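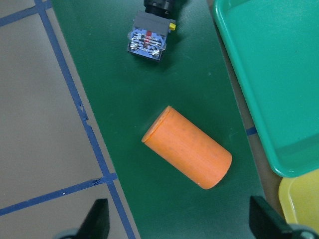
The old watermill at Hurkotthorpe should be allowed to stand still

I have lived near the river Ondard long enough to have an opinion about its mill, although I was not born here and some people may think I should keep it for myself. The building is in good health. The roof was mended, the brick has been pointed with lime, and the floors are strong enough for visitors. What is left is the machinery, and the question is if the wheel must turn again.

The present plan says yes. It asks for a new oak shaft, new paddles, a new sluice and a great part of the gearing to be made again. I have read the plan two times, slowly, and I find it well written. But I do not agree with it.

My first difficulty is with the word "restore". The wheel that hangs in the mill today is made of iron and wood together, and it carries repairs from many different hands. One paddle is fixed with what looks to me like gate hinges. On the stone floor a beam is cut with tally marks, and the great spur wheel has teeth in three kinds of timber, some pale and some nearly black. If we make this machine safe to run every weekend in summer, most of these parts must come out. They will be kept in a store, I am told, with labels. I have visited such stores. A cog in a box with a label is a very sad thing.

The supporters answer that a mill which does not move is dead, and that children in particular want to see something happening. I take this seriously. I have stood at Pilkington mill when the water was let in, and I felt the floor tremble under my shoes, and I was as happy as any child there. But Pilkington has a wheel that was never stopped for more than one winter. Its parts were replaced one by one by people who were milling for their bread. Ours stopped more than 50 years ago, and the stop is now also a part of its history.
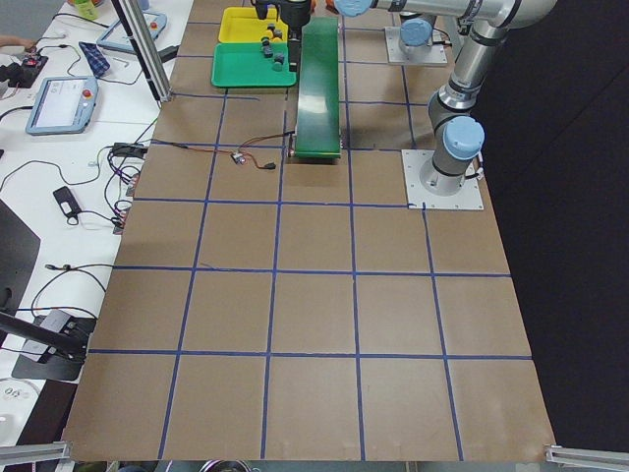

Work surface marked out in squares with blue tape.

Then there is the water. The Ondard is a small river and in August it is sometimes only a thread between the stones. To fill the mill pond again we would have to hold back a good part of it, and the upper meadow would be wet for longer in spring. The plan gives this matter half a page. The same plan gives four pages to the tea room - I have nothing against tea, but the proportion surprised me.

Money I mention with less pleasure. The repair of the machinery would cost far more than the roof did, and a wheel which turns must be greased, watched, insured and one day repaired again. The plan hopes for 1,000 visitors in each month of the season. Last September I went in on four afternoons and I think there was never a group bigger than a family and its dog. Perhaps a moving wheel would bring them. I only say that a hope is written there as if it were a number from a book.

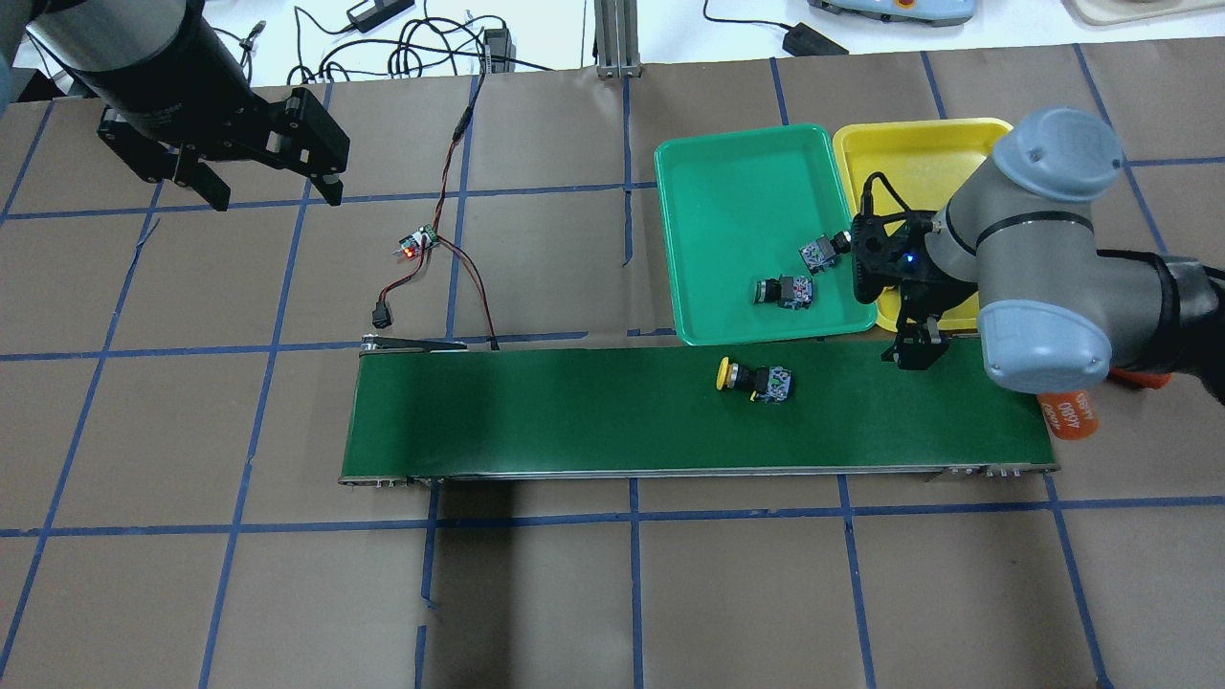
Small green circuit board with its red light on, among the wires.

What would I do in place of it? I would clean the machine gently and leave it. I would put good light on the gearing, because at present one sees the bottom half and must guess the rest. I would open the bin floor, which is closed for want of a handrail, and I would print a guide of 20 pages with proper drawings, sold at the door for a small price. A friend who works for Prerico, the joinery firm, tells me the handrail could be made in one week.

I would also ask the older people of the village to speak about the mill while they still can. There are families here who remember the sacks, the dust and the smell of the barley meal, and who went to sleep with the noise of the wheel. Their words would fit in a small recording, 30 minutes perhaps, to be heard sitting on the bench by the hopper.

I know that my side will probably lose. People love a wheel that goes round, and I can't blame them for it. If the decision goes against me, I ask for two things. Let the old teeth stay in the spur wheel wherever they can still bear the load, even if they look uneven. And let the beam with the tally marks be left in its place, unpainted, at a height where a visitor can put a hand on it.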